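Zotinar opens its sorting and mending workshop in Skostville

Old wire, odd leads and orphaned game pieces to get a second go from this October

Skostville, October. After a good many months of planning, painting and borrowing one another's screwdrivers, we at Zotinar are very pleased indeed to announce that our new small-parts workshop is open in the old Janssen building, just up the hill from the bus station. The workshop takes in the little things that most households keep in a drawer and never quite get round to (lengths of wire, spare leads, loose fittings, board games with a bit missing) and sorts them so that they can be used again by people who need them.

The idea grew out of the Jamby box scheme, which many of our neighbours will remember from last winter. Jamby boxes were left at 17 collection points across the town, in libraries, corner shops and one very patient launderette, and they filled up a great deal faster than we had expected. By spring we had 47 crates of bits and pieces stacked in a corridor, and it was plain to everybody that we needed a proper room and some proper tables to work through it all.

So now there are tables! We chose wood with plenty of grain and warmth to it, as a fine brown wire shows up nicely on a light surface and it makes for a friendlier place to spend an afternoon. Coloured bins stand ready at the back, and the wire is teased out a strand at a time, a slow job but a surprisingly soothing one. 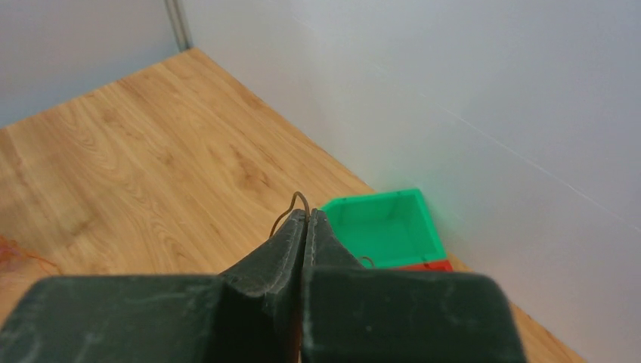
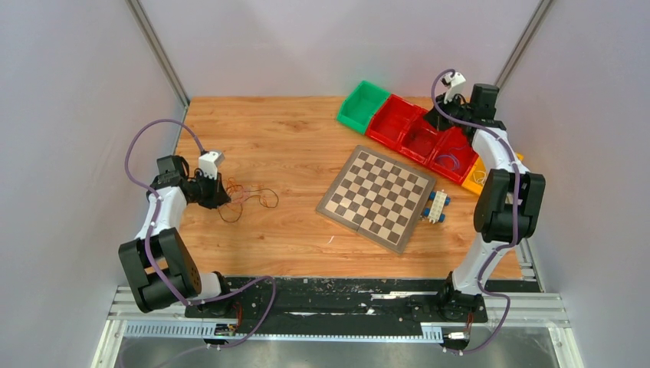
The wooden tabletop at the Skostville workshop.

Sorting takes place on weekdays from nine in the morning, and the public counter is open every Monday until 7 in the evening, so that people who are out at work can still drop in on their way home. Anyone from Skostville or the villages nearby may bring up to 2 carrier bags of small items at a time. We ask that wire is brought in separately from everything else if at all possible, and that batteries are taken out first, please, and handed to the council collection instead.

Sorted wire will be offered free of charge to schools, craft groups and model makers. Board games will be checked over and made up into full sets wherever we can manage it, and these will go on the lending shelf by the front door, where they may be borrowed for a fortnight. We are always glad of chess pieces in particular, and it really doesn't matter if they don't match.

We would like to thank Janssen for letting us have the room on such kind terms, and everyone who carried a crate up the stairs. An open afternoon with tea and cake will be held later in the month, and the date will be put up on the workshop door and in the library window.

About Zotinar
Zotinar is a not-for-profit reuse group based in Skostville. It runs the Jamby box scheme and the small-parts workshop.

Press enquiries: please ask at the workshop counter during opening hours, or leave a note in the letterbox marked "Press".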